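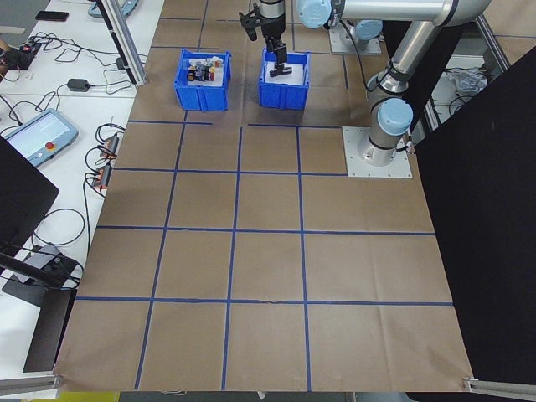 Jinfeng Du asked after the last lecture why we should use two bins at all, when one bin and a good list can hold the same information. The question is fair and I will begin with it.

Handling Small Mixed Items
Handout 8: The two-bin table

Last updated: October

1. Why two bins

A list tells us what we own. It does not tell us which objects we have already looked at. When a person sorts small things, such as caps, spools and little bottles, the most common error is to handle the same object two times, and the second most common is to skip one. With two bins the position of the object carries this information. In the source bin are the things which still wait for a decision. In the receiving bin are the things for which the decision is made. If you are called to the telephone in the middle of the work, you can come back and continue.

In the Vorside exercise we had 362 pieces in a single box, and three students recorded them on a list without moving them. Their three totals were all different. I do not say this to embarrass the students. I tried it before them and my total was also wrong.

2. The surface

The table is covered with brown kraft paper, and tape lines divide it into squares. Please use painter's tape for this. It can be removed without tearing the paper, if you pull slowly and at a low angle. Blue is easy to see against brown.

The squares do not need to be perfect. Their purpose is that everybody at the table can speak of the same place. "Second row, third from the left" is a good instruction. "Over there" is not an instruction. Agree before you start from which side of the table you count the rows. Last year two groups forgot this and put their bins at opposite ends.

A wrinkle in the paper is no problem under a bin, but a small round thing can be stopped by it or can change direction. Smooth the paper with the side of the hand, from the middle to the outside. Change it when the corners begin to fold or tear.

3. The bins

Both bins should be of the same kind. If one is deeper, people reach into it differently and the work becomes uneven. Blue plastic is what we use. Stand the bins next to each other with the long sides in the same direction, when the room allows it.

Put something white on the bottom. A plain sheet is enough. Black, purple, red and orange pieces are all found quickly on white, and a dark piece on a dark bottom can be overlooked for the whole afternoon. The white pieces are then the difficult ones, and you should search for them last, when there is more free space between the things. A sheet that curls must be cut again, so that no small piece can slide under it.

4. Order of work

Take first the pieces that lie on top or at the outer side of the group. Do not spread the whole group with the hand, as this pushes the smallest pieces into the corners. Take one piece at a time. Lift it over the wall of the bin and put it down; do not let it fall.

Round pieces should be set down on their flat end if they have one. A lying spool will roll when the bin is touched.

A piece you cannot name goes also to the receiving bin, to the corner nearest to you. At the end you will have a few such pieces together, and it is easier to name them in company.

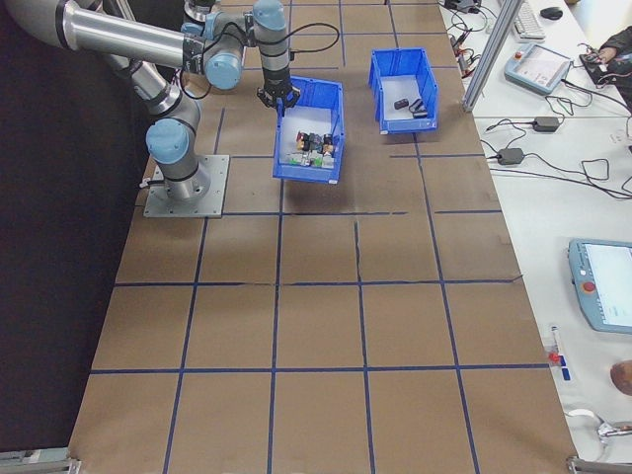 Somebody in the evening group objected that toys and little figures are another case, because no two of them have the same shape and "they hold on to each other."

I agree in part. Figures in red, yellow, green, white and dark blue, packed together near the middle of a bin, look easy because of the colors. But arms and feet can catch, and when you lift one, you may lift two. For such a group I recommend these changes:

- Turn the bin a little, so that you reach the group from its loose side.
- Hold the figure by its widest part, and never by a thin one.
- Lift it a short way and stop. If a second figure comes with it, lower both and begin again.
- Things with a loop go beside the others and never on top of them. A loop catches everything.

5. Homework

Prepare one source bin with 14 small objects from your home, of at least four colors. Cover the table with paper and mark the squares. Move the objects as described in section 4, then return them and repeat with a dark cloth on the bottom in place of the white sheet. Write down both times and which objects you found last.

Half a page is sufficient. Please write the name of each object in English, and if you do not know the word, make a small drawing. Bring the sheet to our next meeting and keep the objects together in a bag until then, as we will exchange them between the groups.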